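식탁을 치워 준다는 팔, 845만 원어치의 기대

Villus가 가정용 로봇팔 Noton을 내놓으면서 내건 문구는 '저녁 먹고 그냥 일어나세요'다. 나는 이런 문장을 보면 일단 가격표부터 찾는다. 본체가 845만 원, 여기에 동작 업데이트 구독료가 따로 붙는다. 구독을 끊으면 새 물건을 가르칠 수 없고, 이미 배운 동작만 남는다. 계약서 뒷장에 작은 글씨로 적혀 있는 내용이다.

Murkport에 있는 Villus 시연실을 찾은 것은 3월이었다. 제품 책임자 Adebayo Ekpo는 친절했고, 말이 빨랐다. 그는 Noton이 주방과 식탁에서 흔히 쓰는 물건 504종을 구별한다고 했다. 구별하는 것과 제대로 집는 것은 다르지 않으냐고 묻자 "집는 건 계속 좋아지고 있다"는 답이 돌아왔다. 얼마나 좋아졌는지 보여 주는 성공률 자료는 끝내 받지 못했다. 내부 기준이 아직 정리되지 않았다는 것이 이유였다.

경쟁 제품인 Ulloa를 2년째 식당 주방에서 쓰고 있는 Salvador Baptista에게 전화를 걸어 보았다. 그의 평은 간단했다. 접시와 컵처럼 모양이 뻔한 것은 잘하는데, 천과 과일이 섞이면 사람을 부른다는 것이다. "부르러 오는 시간에 내가 치우죠." 그래도 반품은 하지 않았다고 한다. 영업이 끝난 뒤에 돌려 두면 느려도 상관없기 때문이다. 가정에서 저녁 8시에 그 속도를 참을 수 있을지는 다른 문제다.

Noton의 시연도 그 대목에서 따져 봐야 한다. 홍보 영상 속 식탁에는 흰 접시 네 장이 보기 좋게 떨어져 놓여 있다. 우리 집 식탁은 그렇지 않다. 포크 옆에 고추가 굴러다니고, 접은 천이 한쪽에 밀려나 있고, 포도송이는 그릇에 담기지도 않은 채다. 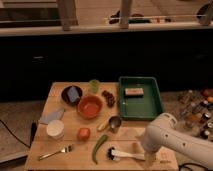 물건의 가짓수보다 까다로운 것은 성격이 제각각이라는 점이다. 포도는 세게 쥐면 터지고, 계량스푼은 얇아서 손끝이 밑으로 들어가야 한다. 솔은 손잡이를 잡아야 하고, 반투명한 컵은 많은 카메라가 여전히 어려워하는 물건이다. Ekpo도 투명한 물건이 약점이라는 점은 인정했다. 다음 업데이트에서 다루겠다는데, 날짜는 말하지 않았다.

설치 조건도 확인해 두는 편이 좋다. 전원선을 어디로 뺄지, 아이나 고양이가 팔이 닿는 범위에 들어오면 어떻게 멈추는지 설명서는 두 쪽으로 끝낸다. 무상 수리는 1년이고 그리퍼 손끝은 소모품으로 분류되어 빠진다. 손끝 교체 비용을 물었더니 지역 대리점에 문의하라고 했다. 내가 사는 곳에는 아직 대리점이 없다.

지금 예약금을 걸 생각이라면 시연실에 자기 집 물건을 한 봉지 들고 가 보기를 권한다. 나는 그날 빈손으로 갔고, 그게 제일 아쉽다. 다음 방문 때는 행주와 귤 몇 개를 챙겨 갈 생각이다.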